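Cloth lunch bag with zipper: order of packing, and do you wash the lining?

Posted 8/17/22 by Lambros Dimitriou

Hello to all. I read this forum for a long time but I write seldom, so please excuse my English where it is stiff.

My question is about fabric lunch bags, the soft kind with the shiny gray lining inside and one handle. I have carried hard boxes for many years. In June we moved the office to Jundham, and now I take the bus, and a hard box is too much for my backpack. So I changed to the soft type.

The problem is always fruits and vegetables. A long cucumber does not want to go in together with round fruit. If I put the cucumber first, it stands up and presses against the zipper. If I put the fruit first, the cucumber lies on top of it and leaves a mark by noon. 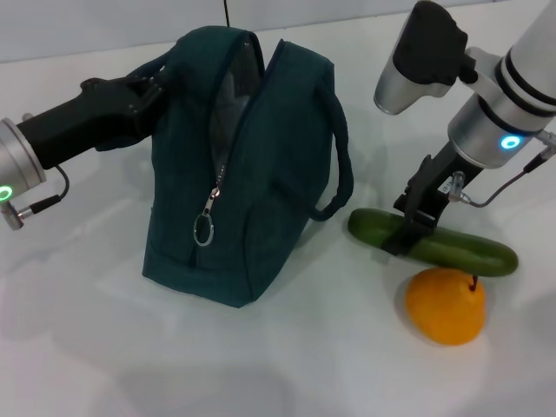 My wife says I should simply cut the cucumber in the morning and stop complaining. But then it becomes soft, and it tastes of the plastic box. I prefer to bring it whole and cut it at work. The bag holds a cold pack also, one flat one from Dresico, and this I put against the back side.

So, two questions. What is your order of packing? And do you wash the lining with soap or only wipe it?

stefanou_k wrote:

Heavy things at the bottom, always. Cucumber lying down if it fits, fruit beside it, bread on top. If the cucumber is longer than the bag, buy a shorter cucumber. I pack for four people every day and I have no time for philosophy.

Wipe only. Soap gets in the seams and you will smell it in June when it gets warm.

Lambros Dimitriou wrote:

Thank you. The shorter cucumber I have considered, but the market by us sells only the long ones, and I paid over 51 for a whole crate together with my neighbor, so for some time I will have them long.

praderhill wrote:

I disagree about the soap. I had a Prader bag for six years and I washed the lining every Friday with dish soap and warm water, then hung it upside down with the zipper open. No smell at all. If you only wipe, the juice stays in the corners. Open it as wide as it goes and look into the corners with a lamp, you will be surprised what lives there.

About packing: wrap the fruit in a dish towel. The towel is also your napkin. Then it does not matter what lies on top.

stefanou_k wrote:

Six years with one bag, I would like to see the seams of it.

praderhill wrote:

The seams are fine. One corner of the zipper I sewed again myself.
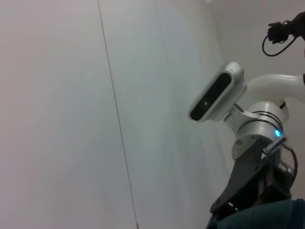 Where you pack makes also a difference, in my opinion. I used to do it in a dark corner beside the refrigerator and I forgot something every second day. Now I do it next to a plain white wall, like this one, and the light comes back from it into the bag. Dark fabric swallows the light, so with a dark bag you need this more than with a pale one. Lambros, if you can move your table to a bright wall, try it for one week.

Lambros Dimitriou wrote:

The towel I tried this morning and I must say the fruit arrived without a mark. The cucumber I put diagonal, with one end in the corner, and the zipper closed without force. The bread was a little flat, but bread I can forgive.

For the washing I am still between the two of you. I think I will wipe on working days and use soap on the weekend.

stefanou_k wrote:

Do as you like, but rinse it twice. And keep the cold pack away from the cucumber. Mine froze on one side last winter and it was like eating wet glass.

mirelle823 wrote:

Can I ask what you all do about the handle? Mine gets dirty much faster than the rest, and I am afraid the color will run if I scrub it.

praderhill wrote:

Old toothbrush, cold water, a small drop of soap. Try it first on the inside of the loop.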